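Cledport publishes room-reset guidance for small bedrooms

Sequence for clearing, sorting and remaking a bedroom is released with a printable sheet; trial households in Ukley completed it in a single morning

UKLEY, April. Cledport, the household organisation service, has published its guidance for the clearing and resetting of small bedrooms. The document sets out a fixed working order for rooms in which the bed is the only large flat surface, and replaces the general tidying notes the company has issued to clients until now. It is supplied free of charge as a printed sheet and as a download.

The guidance covers bedrooms with one bed, one window and limited floor space. It does not cover lofts, box rooms used only for storage, or rooms being cleared ahead of building work. Separate notes for these are in preparation.

Background

Cledport began work on the sequence after reviewing its own visit records. Over 300 bedroom visits were examined. The review looked at the order in which clothing, bedding, books and cleaning tools were handled, and at the points where work stopped or had to be repeated. The most common cause of repeated work was the remaking of the bed at the start of a visit. Items were then placed on clean bedding, and the bed had to be stripped and made again at the end.

The second most common cause was the return of clothing to drawers before it had been checked. Garments that needed washing or mending were put away and later taken out again.

"The old notes told people what to do but left the order open," said Agustina Farías, head of methods at Cledport. "Clients were making the bed first because it looks like progress. We have moved it to the end of the sheet and put a line around it."

The working order

The sequence is divided into four stages. Each stage is finished before the next is started.

Stage one: access. The window is opened where weather and security allow. Floor items are lifted and placed on the bed or on a chair. Plants are left where they stand unless they block a door or a drawer.

Stage two: clothing. All loose garments are brought to one side of the bed. They are divided into wash, mend, hang and fold. Dark outer garments are checked at the pockets and cuffs before they are hung. Patterned and plain items are not separated at this stage, as this is done at the laundry basket.

Stage three: small items. Books, bottles, toys and stationery are gathered on the side of the bed nearest the wall and moved in one tray. Liquids are kept upright and are carried separately if the cap is missing or does not close. Anything that belongs in another room goes in the tray last, so that it comes out first.

Stage four: surfaces and bedding. The sill and shelves are wiped, the floor is swept from the far wall to the door, and the bed is stripped, aired and remade. Quilts and cushions are shaken out at the window before they are returned.

The recommended time for stages one to three is 40 minutes for two people. Stage four is not timed, as it depends on whether bedding is being changed. A person working alone should allow longer for stage two and should not try to shorten stage three.

Trial in Ukley

The sequence was tried in 10 households in Ukley. The rooms were selected by Amancay Navarrete, who coordinates home visits for the company in the district. All were in daily use and none was tidied in advance. Households kept their own bedding, storage and cleaning tools, and no furniture was bought or moved for the trial.

In most rooms the bed served as the sorting surface throughout. The draft sheet had asked for a table or a folding bench, and this requirement has been removed. A clean flat sheet over the mattress was found to be sufficient, provided that it was washed afterwards.

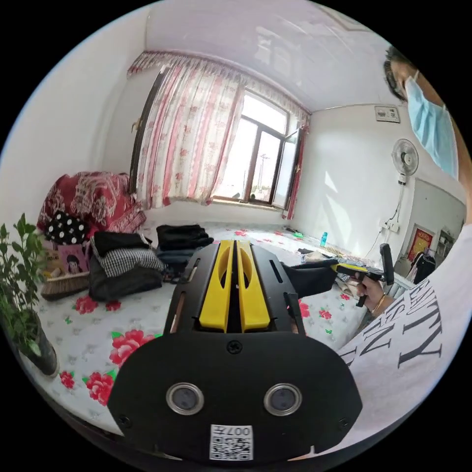 Clothing accounts for the largest share of the work in stage two, and the guidance now asks that it be kept together at one side of the mattress until every garment has been seen. Dark garments are slow to sort when they are stacked, because edges and sleeves are hard to tell apart. A black jacket beside a houndstooth garment, with dark grey clothing underneath, is a typical group, and the sheet advises lifting the top layer first and laying it flat before the next is touched. A pale bed sheet, such as the white one with red peonies used here, gives enough contrast for this to be done without extra lighting. Picture books and small bottles remain on the bed until stage three, and the broom is to be taken off the bedding before folding begins.

The placing of brooms drew the most comment from households. The draft allowed a broom to be laid across the bed during stage one to keep the floor clear. The published version asks for it to be stood in a corner with the bristles up, or left outside the door.

"The broom rule was the only one we argued over," said Telma Espinoza, who edited the sheet. "It takes up floor in a room that has very little. The corner behind the door was the answer in most cases, and where there was no such corner we wrote 'outside' and left it there."

Changes were also made to the wording on soft furnishings. Cushions and quilts may stay at the head of the bed during stages one to three, provided that they are not used as a resting place for small items.

Availability

The sheet is printed on both sides of a single page and can be fixed inside a wardrobe door. Copies may be collected from the Cledport counter in Ukley or requested by post. The download contains the same text in larger type, with a blank column for notes.

Version 2 will add rooms with bunk beds and rooms shared by children of different ages. Households wishing to take part in the next trial should write to Domingo Orellana at the Ukley office, giving the size of the room, the number of beds and the position of the window.

Press enquiries: Pilar Escobar, Cledport press office, Ukley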